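Handout 6, Bimanual Manipulation Lab
Villside, revised 2/27/22

**Task B: posting a note on the cork board**

Read this before your bench slot. Task A (stacking) must be signed off first.

## 1. Goal

Using both arms, place one sticky note on the cork board and fix it with a push pin. The note has to lie flat, with its edges parallel to the board frame to within 20 degrees. The pin goes through the top half of the note.

The task is split into four phases, and your logs must mark where each one starts:

1. Take a note from the stack.
2. Place it on the board.
3. Pick a pin from the tray.
4. Press the pin while the other arm steadies the board.

## 2. Recording episodes

Each team records 40 episodes. Runs longer than 600 time steps are dropped by the loader, so practice until you finish well inside that. Failed runs are kept if the failure happens in phase 3 or 4. Label them `fail_pick` or `fail_press`.

Reset between episodes:

- board back on the nearer table, within reach of both arms
- used notes thrown away, not returned to the stack
- pins back in the tray, with none left on the table
- grippers open, arms at the home pose

Do not square the board up against the table edge. Small changes in its angle are wanted – the January data set had the board in one position throughout, and the policies trained on it failed as soon as it moved.

## 3. Known problems

**Double picks.** The gripper often takes two notes. Fan the stack a little before you start. If two come up anyway, stop and reset.

**Cables.** Each gripper cable hangs in a loop. Keep the wrist rotation small when the fingers are low over the board, or the loop will drag across the note.

**Pin orientation.** A pin lying on its side can be grasped by the head but cannot be pressed. Use the Janjua regrasp routine from Handout 4, or choose another pin.

**Force limit.** The Plistach controller stops the arm when the press force is exceeded. This is not a fault. Back off, clear the flag and continue the episode.

## 4. Workspace

Keep the note container to the left of the board and the pin tray past its upper-right corner. Items on the farther table belong to other tasks and stay where they are.

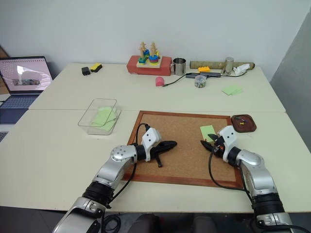 *Figure 1. Task B with a note on the board, both grippers over the work area.*

## 5. What to hand in

Upload the episodes and a one-page report to the Skorkthorpe folder. The report gives the success rate per phase and one plot of gripper opening against time for a single complete run. Team 3's earlier upload had 292 frames with no joint data, so run the check script before you submit.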